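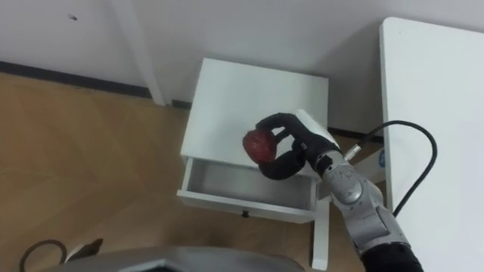 Photo: Oľga Brabec / Studusby

# skamham-drawer: README + what to buy

Nov 6, 2020 – by Oľga Brabec
Print | E-mail this page

Rough notes for planning next year's spend. Task is one apple, one small drawer. 1559 episodes, 32 GB, head view plus fixed view.

Furniture is the cheap part. Any small nightstand with a knob, any white table. Hands are not cheap – quote the spare hand FIRST, lead time from Kenovar is 39 days.
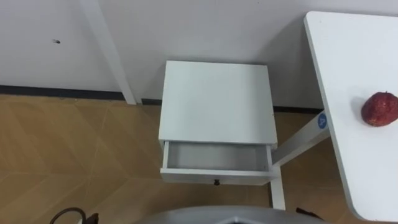
STUDUSBY, December – Second order goes in this month. On the list:

- spare hand, 1
- arm cables, 4 (longer than you think, measure with the arm streched out)
- floor cable covers
- storage, double what the data needs

Apples go under consumables, seperate line. Head view loses the right edge of the table so dont pay for a wider one.
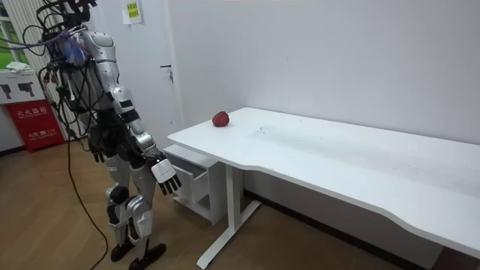

Fixed camera mount – buy a decent one, cheap ones sag. Noh license covers both views. Service contract still open, leave room for it.

Comments

**mirek_t:** does the 39 days include customs?

**Oľga B.:** no. add a week

**pbw:** got the cheap mount. it sags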